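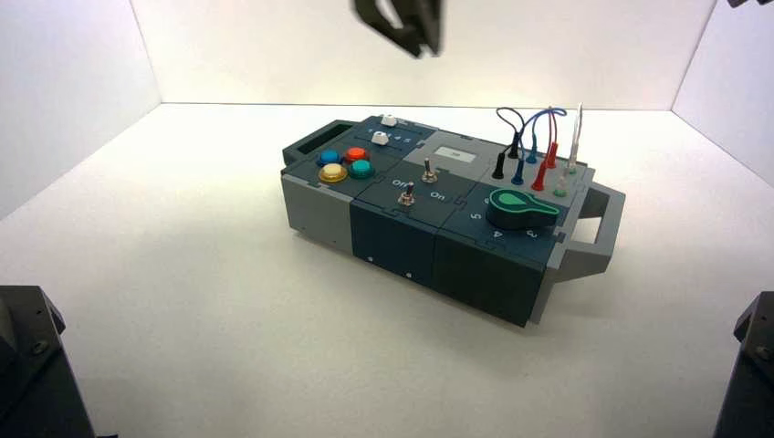
ハーゼム・アラウィ(Hazem Alaoui)
オルトコム工科学院 操作具設計講座 講師

第3章 つまみ、ボタン、レバー ── 手が触れるところの設計

3.0 この章のはじめに

前の章では箱の中身、つまり配線と電源の話をずいぶん長々としてしまいました。お疲れになった方もいらっしゃるでしょう。この章ではいよいよ箱の外側、人の手がじかに触れるところへ出ていきます。私はこの章を書くのがいちばん楽しみで、じつは目次より先に下書きを始めてしまったほどです。

章の扉に置いた盤は、三つのモジュールをパズルのような継ぎ目でつなぎ合わせた、箱形の操作盤です。左奥のモジュールには白いスライダーのつまみと丸い押しボタンがあり、中央のモジュールには金属のトグルスイッチが二つ並んでいます。この章でお話しするのは、ほとんどがこの三種類の部品のことです。スライダー、押しボタン、トグルスイッチ。どれも子どものころから数えきれないほど触ってきたはずなのに、いざ自分で箱の上に並べようとすると、どこに置けばよいのか急に分からなくなるものです。

私が学生だったころ、マフムード・マフルースという先輩と一緒に、リリンウッドの古い録音室の調整卓を直したことがあります。図面が見つからず、つまみを一つずつ動かしては耳を澄ませ、ノートに書きとめていくという、なんとも気の長い作業でした。そのとき先輩が「名前を読む前に、指がもう動きたがっているだろう」と言ったのを、いまでもよく思い出します。スライダーに指をかければ、溝に沿って滑らせたくなる。丸く盛り上がったボタンは押したくなる。細いレバーは倒したくなる。部品の形そのものが、使い方を半分くらい話してくれているわけです。

では残りの半分は何が受け持つのか。ここで色と文字の出番になります。扉の盤でいえば、押しボタンは青、赤みのあるオレンジ、黄、青緑の四色に分かれています。形が同じ部品を近くに集めるときには、色の違いがたいへん頼りになります(ただし色だけに頼ると困る方もいますので、そのことは3.4節で時間をかけて考えましょう)。トグルスイッチのほうは、手前のレバーをはさんで左に「Off」、右に「On」という白い文字が入っています。ごく短い言葉ですが、これがないと、レバーがどちらに倒れていれば入っているのか、見ただけではなかなか自信が持てません。スライダーのそばにある「4 5」のような小さな数字も、同じように読んでみてください。目盛りの数字は、つまみを動かす前の人にも、動かしている最中の人にも読まれるものです。

それから、地味なところですが、盤の両端に張り出した取っ手にもぜひ目を留めてください。どちらにも四角い開口があります。操作具の設計というと上面の部品ばかりに気をとられがちで、私自身、最初に作った箱には取っ手のことなど考えもせず、机から机へ移すたびにスイッチの根元をつかんでは冷や汗をかきました。手が触れるところ、という章の題には、そういう場所も含めておきたいのです。

この章の進め方

3.1節では押しボタンを扱います。キャップの形、周囲のリング、隣のボタンとの間隔について、指の幅をもとに考えます。
3.2節はトグルスイッチです。レバーの向きと文字の位置をどうそろえるか、いくつかの並べ方を比べます。
3.3節はスライダーです。溝の長さと目盛りの細かさの関係を、実際に紙の上に描きながら確かめます。
3.4節では色と文字の組み合わせを、3.5節では箱の外形と取っ手を取り上げます。

章末には「トステルスカ課題」と呼んでいる少し大きめの演習があります。幅140ミリの板に、この章で学ぶ三種類の部品をすべて収めるというものです。窮屈に感じるかもしれませんが、窮屈な板で一度悩んでおくと、広い板をもらったときに余白の使い方がずいぶん変わってきます。

読みはじめる前に

紙と鉛筆を用意して、身のまわりの機器を一つ選び、手が触れるところだけをスケッチしてみてください。炊飯器でも、古いラジオでもかまいません。上手に描く必要はまったくありませんから、部品の形と、そばに書かれている文字だけは省かずに写してください。描き終えたら、それぞれの部品に「押す」「倒す」「滑らせる」「回す」のどれかを書き添えます。どれとも決めかねる部品があったら、丸をつけておいてください。3.1節の冒頭で、その丸をつけた部品から話を始めます。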